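**Temudia: protesters block parliament road over pension bill**

13 June 2018
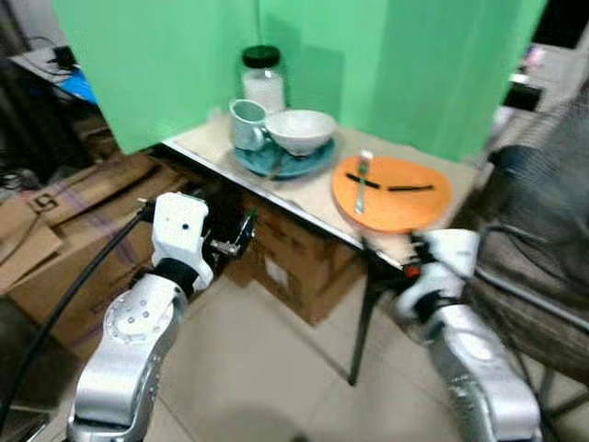 Around 2,000 people marched through the centre of Temudia on Wednesday's eve of the pension vote and blocked the road to parliament for several hours.

The bill would raise the retirement age and cut payments for new pensioners by 15 per cent. Marchers called for the government to step down and for elections to be brought forward to November.

"We have paid in all our lives and now they change the rules," said Vilho Niskanen, a retired bus driver from Koivisto.

Police said 36 people were detained after a group tried to cross the barriers near Joven Bridge – most were released by the evening. Two officers were slightly hurt.

The government says it will not withdraw the bill. The opposition plans another march in Koivisto next week.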